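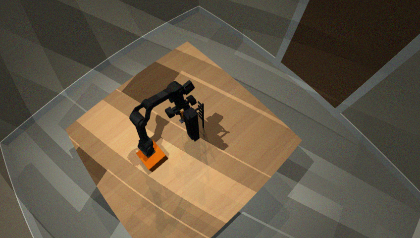

Plateau en bois clair, vu d'en haut

Entretien d'une table en bois huilé : quelle fréquence ?
Forum Maison et bois > Finitions

zcloutier
Bonjour à tous. On a reçu en septembre une table de cuisine en frêne massif, achetée chez Gagnon, finition huile dure. Le vendeur m'a dit de repasser une couche tous les ans, le feuillet dans le carton dit tous les trois mois la première année. On mange dessus matin et soir, avec deux enfants. J'ai déjà des ronds de verre et une zone terne près de l'évier. Je ponce tout ou je remets simplement de l'huile ?
Zachary

rabot_bleu
Pas besoin de tout poncer. Nettoyage au savon noir très dilué, séchage complet, égrenage léger au grain 240 dans le sens du fil, dépoussiérage, puis une couche fine. Tu essuies l'excédent au bout de 15 minutes, sinon ça colle pendant des jours.

Mado61
Attention au savon noir, il y en a qui graissent le bois et l'huile ne prend plus derrière. Chez moi c'est eau tiède et chiffon bien essoré, rien d'autre.

rabot_bleu
Très dilué, j'ai dit. Ça fait des années que je procède comme ça et l'huile prend très bien.

jmorin
J'ai une table semblable depuis 4 ans. J'utilise l'huile Larkeo, un bidon de 500 ml payé 24 dollars, et il m'en reste la moitié. Je huile quand une goutte d'eau ne perle plus sur le bois, sans regarder le calendrier. La première année ça a fait trois fois, ensuite une fois par hiver.
Pour les ronds blancs, c'est souvent de l'humidité dans la finition - laisse sécher quelques jours avant de sortir l'abrasif.
Jocelyn Morin

zcloutier
Merci Jocelyn. Le test de la goutte est clair : ça perle au centre, ça boit près de l'évier. Est-ce que je peux traiter seulement ce coin-là ?

Mado61
Tu peux, mais tu verras la différence de teinte. Moi je referais tout le dessus.

jmorin
Pas d'accord. Sur du frêne clair avec une huile incolore, la reprise se fond en deux ou trois semaines. Il faut juste estomper le bord au chiffon presque sec.

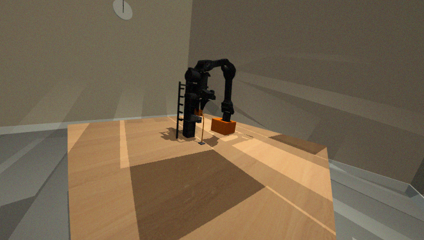

Faut-il aussi huiler le dessous du plateau ?
Une couche mince suffit, pour que les deux faces réagissent à peu près de la même façon à l'humidité.

Clutetti
Et pourquoi pas un vernis à l'eau ? J'ai verni la mienne avec du Nultgate, je passe l'éponge et c'est fini.

rabot_bleu
Parce que le jour où le vernis s'écaille, il faut tout décaper. L'huile se répare localement.

Clutetti
La mienne n'a pas bougé depuis que je l'ai faite. Avec des enfants je ne reviendrais pas à l'huile, chacun son choix.

zcloutier
Je reste à l'huile pour l'instant. Dernière chose, les chiffons : je les jette à la poubelle ?

jmorin
Surtout pas en boule, ils peuvent s'enflammer tout seuls. À plat dehors jusqu'à ce qu'ils soient raides, ou trempés dans l'eau avant de les jeter.

zcloutier
Bien noté. J'ai fait le coin de l'évier hier soir, je repasse une couche en fin de semaine si ça boit encore.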